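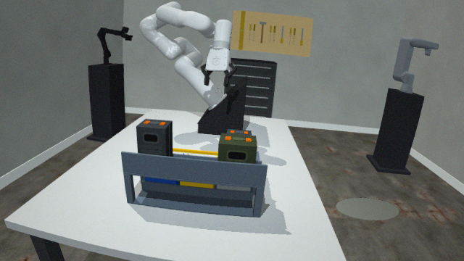

Tess Harrowgate
Staff writer, coats and knitwear

Sunday, still in my robe

I went to Ultivcombe yesterday for the wool coat and came home with the wool coat, so that's a first. It's from Avotiņš, the little outerwear shop next to the bus station, and it's dark green with a collar that stands up if you want to look like you have secrets. $300. I've been saving since March and I still felt a bit sick handing over the card!

The size was a whole saga. I tried the one I usually wear and couldn't lift my arms past my shoulders (fine if you only ever stand at parties, no good for a bus rail). Next one up, the arms were lovely and the sleeves came down to my fingertips. The woman in the shop pinned them back and said any tailor could do it, so I took it straight over to Vuketti in Fundton on the way home. They're shortening the sleeves and moving the top button over a touch. My ticket is number 1587, and I'm writing it here as I will absolutely lose the paper one.

So I own a coat and I don't have a coat. It's raining, too. I wore the old navy one to get bread this morning and looked at it properly for the first time in ages — the lining has gone at both armholes and one pocket is now just a hole that leads to the hem. I found a lip balm down there, and a bus transfer. I had planned to donate it but I can't hand somebody that pocket. Maybe I'll fix the lining first. I've got some striped cotton left over from the curtains, though cotton drags on sweaters and I know I'd be annoyed with it by the second wearing.

Also did the sweater drawer after lunch. Washed the gray cardigan in the sink with the good wool soap, rolled it in a towel, and laid it flat on the bed in the spare room. The mustard one has moth holes near the cuff, two of them, tiny. It's in a bag in the freezer now, next to the peas. Everything else got shaken out of the window.

Must buy cedar blocks. Must also buy a decent wide hanger, the wire ones leave those awful points in the shoulders. Pick up coat Thursday after work if they call.

Comments

greenbobbin
Don't use the cotton! Get a bit of rayon lining, it slides right over a sweater.

mothwatch34
Leave the mustard one in the freezer for 2 weeks, and squeeze the air out of the bag first.

rainyday_k
Does the green one have inside pockets? I never buy a coat without one now.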